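What should we budget for a robot arm that opens drawers? (simulation first, hardware later) 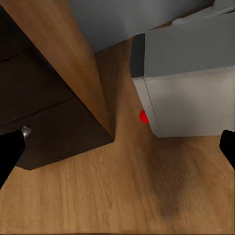
Render: Bonanthorpe kitchen set, gripper view. Credit: Florian Zwahlen

Posted by Florian Zwahlen, 24 July 2018

I run a two-person shop and we have talked ourselves into household robotics, which my accountant describes as a hobby with invoices. So far we live entirely in simulation. The render is where we are this week: dark drawers with a silver knob, a white boxy unit across the way, and something small and red on the floor at the foot of it. The task list says open drawer, close drawer, fetch red thing. My mother does all three for free.

Now we have to plan for a real arm. Three quotes on my desk. Rusteck wants $741 a month on a lease, two-finger gripper included. Zaugg will sell us a used arm outright, but the gripper, the controller and the cable between them are separate lines, and the cable is $437. For a cable. Trallia hasn't named a price, they have asked for a call, and I have been around long enough to know what that costs.

What I'd like to know:
Is leasing stupid for a shop our size?
What do people forget to put in the budget?
Can we stay in simulation until March and spend nothing, or is that cowardice?

Floor space isn't a problem. Money is.

toolcrib_ed

Lease. Next.

marguerite_p

I buy this kind of stuff for a college lab, so I've signed for most of the mistakes already.

Leasing isn't stupid if you can get out of it. Ask Rusteck for the exit terms in writing, and ask who pays freight when the arm goes back. We had one lease where the return shipping ate a month's payment, and the crate had to be the original crate, which by then was a very nice planter.

Things people leave out, in no special order. A stand or pedestal, bolted down. Spare fingertips. A second camera, after the first one meets the drawer. Insurance, if your landlord reads his mail. Electrical work. Somebody's time to set it up, and it will be your time, so write down a number for it even if it hurts. I'd also put in a line for furniture. You are going to yank on the same knob all day and real drawers come apart. Buy the cheapest cabinet you can find and then buy its brother. Ours came to $953 for the first year in cabinets, hinges and wood glue, and I had to explain the glue to purchasing twice.

The Zaugg cable price is annoying but I wouldn't walk away over it. Ask what controller version the used arm comes with and whether they still send out updates for it. If the answer takes longer than a day, you have your answer.

On waiting until March: fine by me. Your rendered floor is clean and level and the knob is always exactly where the file says it is. Mine is a basement. Whatever success rate you get on screen, plan for a lot less in the first weeks, and don't promise a customer anything in between. What you can do now for nothing is settle which gripper you want. Look at how much of the view your two fingers take up. The left one is already over part of the knob. If that bothers you in the render it'll bother you more when you've paid for it, so try a slimmer pair or move the camera while it's still only typing.

Take the Trallia call, but put it after the other two quotes are final. Have the Rusteck number in front of you and let them talk.

Florian Zwahlen

Thanks, both, in very different amounts. I moved the camera last night and the view is better, though now the arm misses the drawer completely. I've added the furniture line. Accountant wants to know why it says "and its brother."

benchtop_lou

Disagree on the lease, a bit. We bought used and still have it after 20 months, and on a lease we'd have paid for the thing already and own none of it. But I can fix gearboxes. If you can't, or if the idea makes you want to lie down, ignore me and go with Rusteck. Either way get the emergency stop quoted as its own item. Ours was listed as "included" and what was included was the hole for it.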